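Modville opens 1229-acre Clamach camping area, bookings start in January
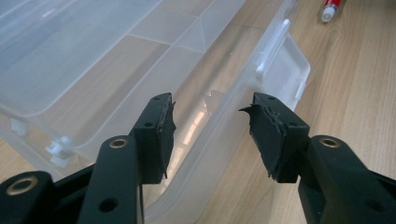
Clear plastic storage box on a wooden tabletop.

MODVILLE, 19 September 2018 - Tents, vans, small trailers. All welcome at Clamach from this week, as Modville Parks and Trails opens the gates on its newest camping area, 1229 acres of pine, creek and open meadow at the north end of the county road.

First new public campground in the district in a long time. Walk-in sites only through the fall. Online booking for next season goes live in January.

Two loops to begin with. Creek Loop is for tents, shaded most of the day, short carry from the parking pullouts. Van Loon Loop takes vans and trailers, gravel pads, wider turns, a bit more sun. Named for the old Van Loon pasture it sits on. Both loops have vault toilets, fire rings, picnic tables and bear-proof food lockers. Drinking water at the entrance only for now. A second tap on Creek Loop is planned but not funded yet, so bring jugs.

"People kept asking where they could pitch a tent without driving clear over to Irkeck," said Jeanine Baert, recreation manager for Modville Parks and Trails. "We kept telling them we were working on it. Well, it's open. Come out, bring warm bags, it gets cold up there at night."

Trails

Six miles of marked trail leave from the campground. Most of it easy walking. The Meadow Path is flat and fine for kids and older dogs. Creek Trail follows the water upstream to a set of low falls, rocky in places, decent shoes needed. The Ridge Connector is the hard one: steep, exposed, no water, and it meets the existing Irkeck trail system at the top. Hikers going through to Irkeck should leave a car at the far end or arrange a pickup. There is no shuttle.

Mountain bikes are allowed on the Meadow Path and the Ridge Connector. Not on Creek Trail. Horses on the Ridge Connector only, trailers park in the lower lot.

Gerrit Van der Linden, trails supervisor, spent most of the summer on the creek section with his crew. "The old route went straight through the wet ground and everybody walked around it, so it kept getting wider," he said. "We moved it up the bank. It's longer now but your feet stay dry, mostly. The falls are worth the walk in spring. This time of year it's more of a trickle, I'll be straight with you."

Rates and stays

Tent sites are $8 a night. Van and trailer sites $12. Pay at the self-service post by the entrance, cash or check, envelopes provided. Exact change please, there is no one on site to break a twenty. Maximum two vehicles per site. Stays are limited to 14 nights in any 30 day period.

No hookups. No dump station, the nearest one is in Modville behind the fairgrounds. Generators can run from 9 a.m. to 6 p.m. on Van Loon Loop and not at all on Creek Loop. Quiet hours start at 10 p.m.

Dogs on leash in the campground and on all trails.

Fires and food

Campfires in the metal rings only, and only when no fire restriction is in place. Check the board at the gate on the way in. Buy firewood localy, please do not haul it in from other counties. Bundles are sold at the Clamach general store, a short drive back down the road, which also has ice, propane and basic groceries. Store hours get shorter once the season slows down so call ahead.

Food, coolers, toothpaste and trash go in the lockers overnight and whenever campers are away from the site. Black bears do use the creek. Trash bins are at the entrance.

Getting there

From Modville take the county road north, past the gravel works, and watch for the brown Clamach sign on the right. Last stretch is unpaved and washboarded. Passenger cars are fine if they take it slow. Rigs over 30 feet will not make the turn at the bridge and should not try. Cell coverage drops out before the bridge, download maps ahead of time. Paper maps at the gate while they last, and at the Modville office.

Winter

The campground stays open until the first heavy snow. After that the gate is locked and the road is not plowed. Foot and ski access is okay all winter, park clear of the gate. Toilets on Creek Loop will be closed, the ones on Van Loon Loop stay open.

Booking

Once online booking starts, half of the sites on each loop will be reservable up to six months ahead. The rest stay first come, first served. Group sites are not avaliable yet. Groups and scout troops interested in dates next summer can leave their details with the office and will be contacted when that changes.

Media contact
Jeanine Baert, Recreation Manager
Modville Parks and Trails
Site visits and interviews by arrangement. Trail map and loop plan on request.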